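Drink dispenser tap drips after every cup

Our Nanitz dispenser keeps dripping once the tap is shut. It's only been used for water, 2 weeks so far. Is it the washer?

Banafsheh Bakhtiari
Probably. Empty it, undo the nut inside and check that the washer sits flat. Hand tight only - a wrench can crack the base. I keep a drip tray under each of mine anyway, water in one and the dark stuff in the other.

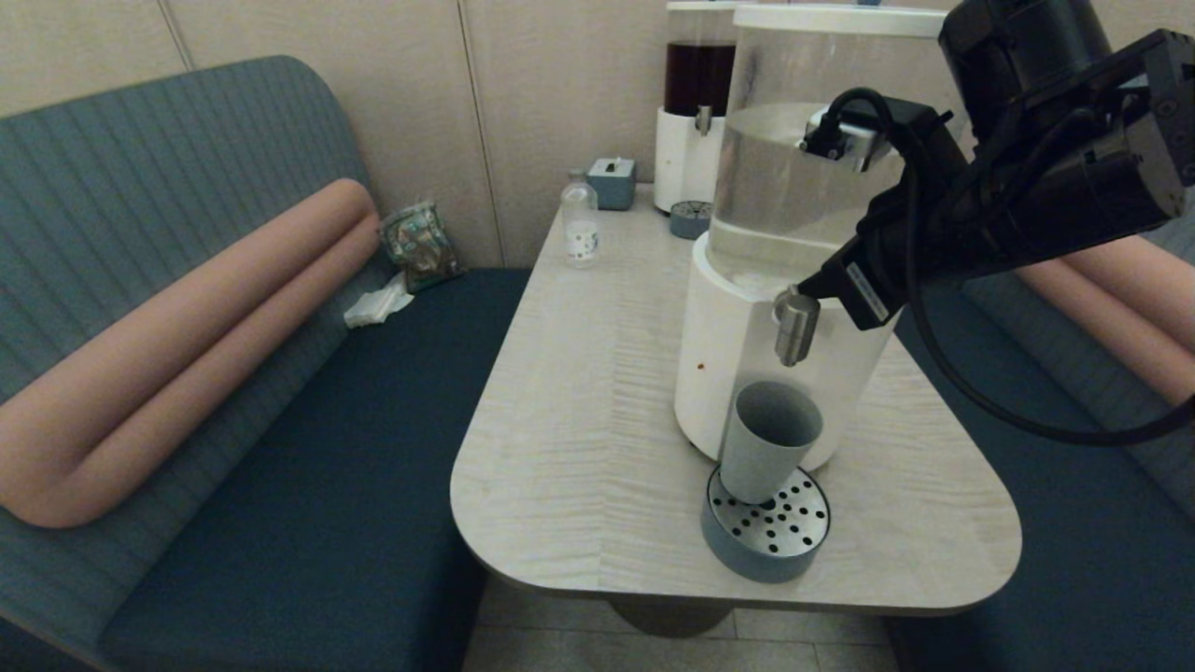
Nima Zamani
Same trouble with my Wundum. Turning the washer over fixed it. Don't fill to the top until you've tested it with a cup or so.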